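Small Leather Things: The Gallery

Welcome in! This page is where I put everything that leaves my sewing bench, plus a few pieces by other people that I admired so much I had to borrow them for an afternoon. Almost all of it is small: card holders, key fobs, coin pouches, and one very stubborn glasses case. I started out wanting to make bags, and then I made one card holder for my sister and that was that. There is something so satisfying about a thing you can finish between lunch and dinner!

If you're new, the short version is that I cut by hand, I stitch by hand, and I keep the offcuts far longer than any sensible person would. My scrap bin weighs as much as a dog.

Key fobs from the June batch

Eleven colors of thread and I still used the mustard on half of them. These were all cut from one shoulder that had a scar across the middle, so the fobs had to fit around it like puzzle pieces. I love the slightly wonky one best and it now lives on my own keys.

The Sullel pouch

Named after the street where I had my first bench. A coin pouch with one snap and a gusset at each side, and the gussets took me four tries. Róisín Sheehan tested the first good one for me by stuffing it with quarters and throwing it in the bottom of her gym bag for a month. The snap held. One corner needed another two stitches, and I've added those to every one since.

Glasses case, version three

Versions one and two will not be shown. Version three closes properly and has a lining of pigskin suede the color of butter. Wet molding is so much fun when it works – you press and smooth and press again, and the next morning you have a shape that wasn't there before.

Gray card holders

I have a real weakness for gray leather. Black hides all your stitching and tan shows every mistake, but a warm gray sits right in between, and with a light thread on it the whole edge wakes up. I could look at a good row of off-white stitches all day. A folded card holder is the perfect place for it too, because the line gets to travel along the top and then turn down the side.

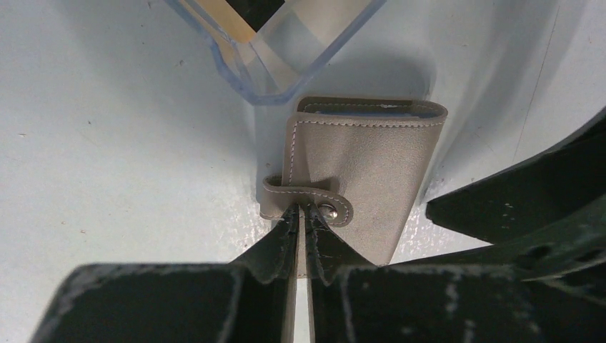

Gray leather card holder with off-white stitching, and a rounded strap tab to keep it closed. Look at how the stitches follow the curve of that tab!

Curves are where I slow right down. On a straight edge you can mark your holes and get into a rhythm, but on a rounded tab the spacing wants to drift, and if you let it drift you get one fat stitch right at the tip where everyone looks. My trick is to start marking at the center of the curve and work out both ways. Peadar Gallagher taught me that at his Monday night class and I have repeated it to everybody who will listen. He also taught me to put the mallet down when I'm hungry.

Passport cover in Karkano green

Karkano is my own name for this dye mix, and I wish I'd written down the recipe more carefully. It's mostly green with a little brown and a splash of something from an unlabeled bottle. I have enough left for maybe two more covers, so I'm being very choosy.

Needle book

A small one for my own bench, with wool felt pages and a leather cover made from the belly of a hide (stretchy, floppy, no good for wallets, wonderful for this). The cover has 30 holes down the spine and I punched one of them twice.

Verell bookmark set

Long skinny strips, edges burnished until they shine. These are what I give beginners to make. You can practice your beveling, your dyeing and your burnishing in one evening, and you get to take home something useful even if the thread goes a little sideways.

More to come once the lighter evenings are here and I can take the bench out onto the porch. I have a stack of blue goatskin waiting, and I'm already arguing with myself over the thread color.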